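May, evening

This morning I went to the pool at Parside again. I wanted to swim 100 metres without stopping, and I stopped at the third wall, because a man in my lane stopped also and I was glad to have an excuse. My breathing is still wrong. I turn the head too late and then I take half water, half air. The lifeguard told me to blow out slowly under the surface. I know this already in my head, but my body has not received the message.

I paid for 4 lessons at the start of autumn and there is one left. After that I must decide if I continue. The card for the whole season costs more, but with it I could come also in the evening, when the water has fewer children in it and the light through the high windows has a nice grey colour.

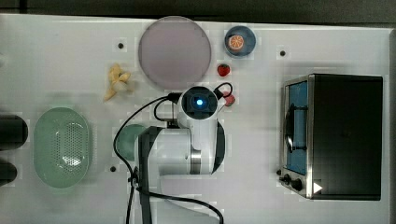
An orange slice in the blue bowl, and a strawberry beside the plate.

The bus home was late, so I walked as far as the Rirkent stop. My hair was wet and the wind was cold on my neck - I must remember the wool hat. My locker key was still on my wrist, number 1219, and I only saw it when I was at the bakery. I had to walk back the whole way with it. The woman at the desk laughed and said it happens every day, which was kind of her.

In the afternoon I read two chapters about the first swimmers who crossed the lake at Udau. They put fat on their skin and sang to keep their rhythm. I tried to hum while washing the dishes, breathing out until the end of each line, and it was easier than in the pool. Next time I will try it in the slow lane, very quietly.

My shoulders hurt now. I will go to bed early and leave the towel on the heater.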